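Review: Ovberg two-arm home kit, firmware 2

Ovberg sells its two-arm kit as a general household helper. The product page lists laundry, table clearing, pantry restocking and "light furniture assembly," and it is the last item that brought the kit to my attention. Furniture assembly is a good test for a machine of this type. The parts are rigid, the instructions exist on paper, and the result can be checked by sitting on it.

I had the kit on loan through the Ostura store in Plundunstead for most of April. I ran it on four chores: folding dish towels, loading a dish rack, picking up floor clutter, and putting together a Sundqvist plastic chair with screw-in legs. The short version is that it is useful for one of these, tolerable for another, and not ready for the remaining pair.

Setup

Calibration is automatic and takes longer than the manual suggests. The arms run through a series of poses, each wrist camera looks at a printed target, and the software reports an error value for each joint. The left arm on my unit passed on the first run. The right arm needed the target moved closer, a requirement mentioned only in the release notes. Cable routing is poor. The gripper cable runs outside the arm, and the clips supplied for it open when the wrist is rotated to its limit. I replaced them with hook-and-loop straps and had no further trouble.

Tasks are taught by demonstration. You guide the arms by hand through the job, the software records it, and after enough recordings it will attempt the job alone. Over the month I recorded over 300 demonstrations. It is slow work, and it is the real cost of ownership. Anyone comparing this kit with a dishwasher should keep that in mind.

Dish towels

Acceptable. A flat towel on a table is folded in half, then in half again, with edges that don't quite meet. A towel dropped in a heap is a different problem. The arms pick at the cloth, lift it, lower it, and repeat until a corner happens to hang free. If the towel is thin and light-colored the software sometimes loses track of which layer is on top and folds the towel over one of its own fingers. It recovers from this if left alone.

Dish rack

Not ready. Plates are handled well when they stand apart from one another. Mugs are picked up by the rim, which works until the handle fouls the neighboring mug. The force limit prevented any breakage, but the arm stops completely when the limit trips and must be cleared from the app. Standing by to clear stops takes the same attention as loading the rack.

Floor clutter

This is where the kit earns its place. With a defined area and one bin, it picks up blocks, socks, bottle caps and chargers with few misses. It is quiet enough to run in the evening with the television on. Items wider than the maximum finger opening of 11 cm are nudged toward the bin and then ignored. There is no setting to change this behavior, although a skip list would be a simple addition.

Furniture assembly

The Sundqvist chair is about as simple as assembly gets. The seat is a single molding. Each leg threads into a socket in the underside and is tightened by hand, no tools. An adult who has done one before can finish without reading the sheet.

The difficulty for a machine divides into separate problems, and they are worth taking in turn because they say a lot about the state of this technology.

The first is holding the seat. A molded underside is all thin walls and ribs, and a rib is a reasonable thing to pinch if the fingers come in square to it. The Ovberg fingers are compliant at the tip, so a small angular error is absorbed. A larger one makes the tip slide along the wall until the grip closes on nothing. The software reads the motor current, decides it has missed, and tries again from the same approach angle. A person would change the angle. Adding varied demonstrations helped, and I would advise recording the seat in several orientations from the start.

The second is starting the thread. This is the hard part. The leg has to be aligned with the socket, pressed in lightly, and turned until the first thread catches. By hand one does this mostly by feel, often with a quarter turn backward to drop the thread into place. The Ovberg has no tactile sensing at the fingertips and estimates contact force from the joints, and the estimate is too coarse to tell a seated thread from a crossed one. My best autonomous result for one leg, from first grasp to a leg that stayed in when I pulled on it, was 18 minutes. Several other attempts ended cross-threaded, and I backed those out by hand to save the socket.

The third is turning the leg once the thread has caught. The wrist rotates a fair amount but not indefinitely, so the arm must grip, turn, release, return and grip again. Each release lets the leg sag slightly under its own weight. On a leg that is only a turn or so in, the sag is enough to spoil the alignment. Standing the work so that the socket faces up cures it, but the arms can't be relied on to put the seat in that position without help.

The fourth is vision. Smooth white plastic has few features for a camera to follow. At close range the wrist camera is filled by whatever is nearest, the edges go soft, and the depth estimate drifts. Window light makes it worse on one side of the part than on the other. Closing the curtain improved the success rate more than any software setting I tried. A matte dark mat underneath would probably be best; a glossy one gives good contrast but throws highlights of its own.

Other notes

The app is competent. Logs export as plain text, and the replay tool lets you scrub through all camera views together, a feature I used every day. The emergency stop is large and in the right place. Support answered my question about the calibration target on a Tuesday morning, a day after I sent it, with a correct answer.

Replacement fingertips are inexpensive and can be changed with the supplied driver. Mine showed polishing at the edges by the end of the month but no loss of grip that I could measure.

Verdict

As a floor-clutter machine with a research hobby attached, the kit is good. As a household assistant it does a narrow set of things slowly, and the assembly claim on the product page should be removed or qualified. The mechanical side is ahead of the sensing. Fit the same arms with fingertips that can feel a thread catch and I would test the chair again. Buy it if you enjoy recording demonstrations. If you want a chair put together, put it together yourself.
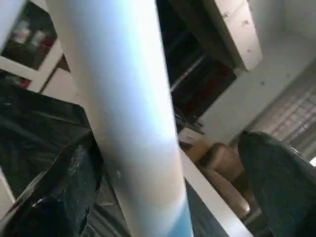
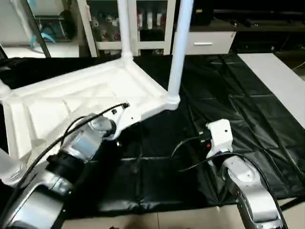
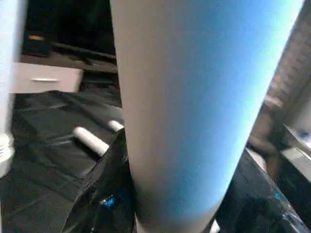
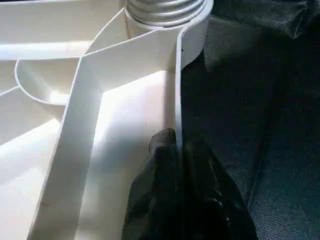 Second picture: chair on its side, left gripper against the underside of the seat.

Comments

Telma Jara: I agree on the thread problem but I think the review is a little hard on the wrist. I had the earlier firmware and got better results by teaching one arm to do nothing but steady the leg while the other turned it. It's slower per turn, but the leg doesn't sag at the release. Still no cure for cross-threading – I ended up starting every leg by hand and letting the arms finish, and at that point you've done the part that takes any skill. Did you try the towel routine with bath towels? Mine gave up on anything bigger than a hand towel.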